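Bimanual data collection > Teleop and demos > Soft bag task: how many resets per bag before you swap?

tobbo_k
Joined: June
Posts: 4

We're collecting demonstrations for a zipper task on a two-arm table setup. Parallel-jaw grippers on both sides, head camera, white table, light gray panels behind. Operator drives both arms with leader arms. The task is: hold the bag steady with one hand, get hold of the zipper pull with the other, open the front pocket, let go, back to home.

Right now the plan is 500 episodes per bag and then on to the next bag. My question is whether that is too many on one object. I have a feeling the policy is going to learn this one bag very well and nothing else. My lead thinks we should finish a full block first so we have something clean to train on and compare against.

Second question is about resets. Do you place the bag by hand in a random spot each time, or do you use marks? We have been doing it by hand and I notice the operators all drop it a bit left of center.

gantryfox
Posts: 212

Too many on one bag, in my opinion. Fabric changes its shape on every reset so you do get some variety for free, but the colors, the pull and the stiffness stay the same. I would do 100 and rotate.

On resets, people are bad at random. Print a list of positions and angles before the session and have the person doing resets follow it.

mill_and_lathe
Posts: 1,096

I disagree with gantryfox on the count. If this is the first task on a new rig, do the whole block with one bag. You will find out that your camera mount moved, that one gripper closes slower than the other, that your timestamps drift. All of that is easier to see when the object is always the same. Once the rig is boring, add bags.

Agree on the printed list.

tobbo_k
Posts: 5

Thanks both. Adding a view from the head camera so you can see what the policy gets. Bag one is cream or beige canvas with an orange-yellow zipper, a small animal patch on the front and a wide yellow strap at one end.
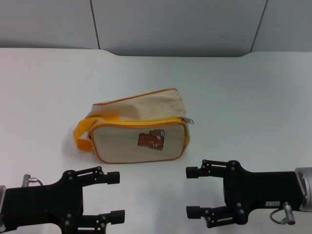

Bag 1 on the table, both grippers open, head camera view.

The pull is the small silver one at the right corner of the front panel. The operators have been told to hold the left side of the bag with the left gripper and go for the pull with the right.

gantryfox
Posts: 213

Ok, that helps. A few things.

The pull sticks out past the side of the bag, which is a nice easy target. If every start pose has it sticking out on the right like that, the policy will go to the right end of the bag whether there is a pull there or not. Start some episodes with the pull folded under or lying flat against the front. Start some with the pocket half open too, so it has to look for the thing.

Also the strap. Do you always lay it out to the left?

tobbo_k
Posts: 6

No rule for the strap so far. It goes where it goes. Mostly left, because that is the end it's attached to.

gantryfox
Posts: 214

I'd write a rule. Out to the side, folded on top, tucked behind. It's big and bright and a network will happily use it to work out where everything else is. Then you change to a bag with no strap and the success rate falls through the floor.

sedgewick_ml
Posts: 377

Not sure I buy the strap thing. We trained on a lunch box with a red handle and then tested with the handle taped down, and it made very little difference. What did make a difference was the background. Everything here is white and gray. I would be more worried about moving the rig to another room than about a strap.

gantryfox
Posts: 215

A lunch box is rigid. The handle is always in the same place relative to the lid, so there are ten other things the model can use. On a slumped fabric bag there aren't. But sure, test it, it costs one afternoon.

mill_and_lathe
Posts: 1,097

You are both right about different stages. For a first block a plain background is fine. I would log the strap position as a field in the episode notes, so it can be filtered later, and leave the starting positions alone for the moment.

Question for OP, what is on the fingertips? They look like plain black cylinders from this view. If the rubber is smooth you will get a lot of slips on a small metal pull, and then you have to decide if slips are failures or part of the demo.

tobbo_k
Posts: 7

Black rubber tips, the stock ones that came with the grippers. Yes, we get slips. On day one we threw out every episode with a slip in it. After that we kept the ones where the operator regrasped and finished. I'm not sure that was the right choice, so the first day and the later days are now different kinds of data.

mill_and_lathe
Posts: 1,098

Keep the regrasps. A policy that has only seen perfect grasps has no idea what to do after a bad one. Tag them so you know how many there are. Drop the ones where the operator stops, talks to somebody and then carries on, because those long pauses teach the arm to stand still.

If you still have the raw files from day one, go back and pull the good recoveries out.

hrengifo
Posts: 61

Hortensia Rengifo here, I run collection for the Pledus project at Porkbridge. We did a pouch and pencil case set this spring, 3708 episodes kept. Some numbers and habits that might be of use.

We ran four operators and rotated bags every session. Our first version was closer to what OP is doing, with one pouch for the whole first block. We didn't throw that block away but we ended up giving it a low weight in training, and if I did it again I would make it a lot shorter.

The operator turned out to matter more than the bag. One of ours always pinned the pouch by pressing down from the top, the others gripped the side seam. Both work. Mixed together without a label they gave us a policy that hovered between the two and did neither. We wrote a one page sheet saying which strategy was in use for that session, and the hovering mostly stopped.

Our reset sheet had these columns, copied straight from the file:

Bag ID
Position cell (grid on the table, numbers on the reset person's monitor only)
Angle
Zipper start: closed, quarter, half
Pull: out, flat, under
Strap or loop: side, top, behind, none
Stuffing: empty, one towel, two towels
Operator
Strategy
Result: clean, regrasp, fail, discard
Note

Stuffing is the one I would add first if you don't have it. A zipper on an empty bag moves very differently from a zipper on a full one, because on the empty one the whole fabric follows the pull.

tobbo_k
Posts: 8

This is very useful, thank you. We have nothing about stuffing at all. And I know for a fact that our two operators hold the bag differently.

How did you record fails? We stop the recording and delete.

hrengifo
Posts: 62

Don't delete. We had a foot pedal for the operator, one tap for done and a long press for fail, and failed episodes went to their own folder. Later we used them to train a success classifier, and that saved somebody from watching every rollout by eye.

Do check the pedal is being used properly. For a week we had fails saved as clean because of a loose plug.

sedgewick_ml
Posts: 378

What did you use for review? We tried Tistix and it was fine for single arm but awkward with two arms and more than one camera.

hrengifo
Posts: 63

A script and a video player for the first month. Then Toprak, which one of our engineers wrote. It plays the camera next to the gripper opening curves, and you press a key to tag. Very plain. The gripper curves are the useful part, you can spot a slip from the curve faster than from the video.

gantryfox
Posts: 216

Seconding the curves. When the fingers close on a metal pull the width stops at some small value. When they miss it goes to zero. You can auto-tag most of your slips from that alone.

wobblydatum
Posts: 19

Sorry to come in with a basic question. Why leader arms and not VR controllers? We're picking one now for a similar fabric task.

mill_and_lathe
Posts: 1,099

For something this small, leader arms. The operator feels where the joint limits are and you don't get the hand jitter. VR is quicker to teach and takes less space.

sedgewick_ml
Posts: 379

I'd argue the other way. Our VR episodes were shorter and our new people were useful after an hour. With the leader arms it took them two days and they complained about their shoulders. Jitter can be filtered.

mill_and_lathe
Posts: 1,100

Filtered jitter adds lag, and lag on a zipper pull means missed grasps. But this should be its own thread. wobblydatum, start one and I'll post our arm height measurements.

tobbo_k
Posts: 9

Update, Mon 12 June. Talked to my lead. We cut the first block short and moved to a sheet that is basically Hortensia's with our own grid. Four bags in rotation, the cream one stays in as the reference so we can still compare with the early data. Strap position is logged, and we vary it on purpose for half the sessions so gantryfox and sedgewick_ml can both have an answer.

Strategy is fixed to side grip for now. One operator is not happy about it, she is faster with the top press. She'll get her own labeled sessions later.

Went through the day one raw files too. Most of the slips were still there and a good part of them were usable recoveries.

gantryfox
Posts: 217

Good. Post the strap numbers when you have them, even if I'm wrong.

sedgewick_ml
Posts: 380

Same. And tape a piece of colored paper on that back wall for one session, please. I want to see what it does.

tobbo_k
Posts: 10

Will do, probably the session after next. I have brown and green paper, is either one better?

sedgewick_ml
Posts: 381

Green. Brown is too close to the patch on the bag.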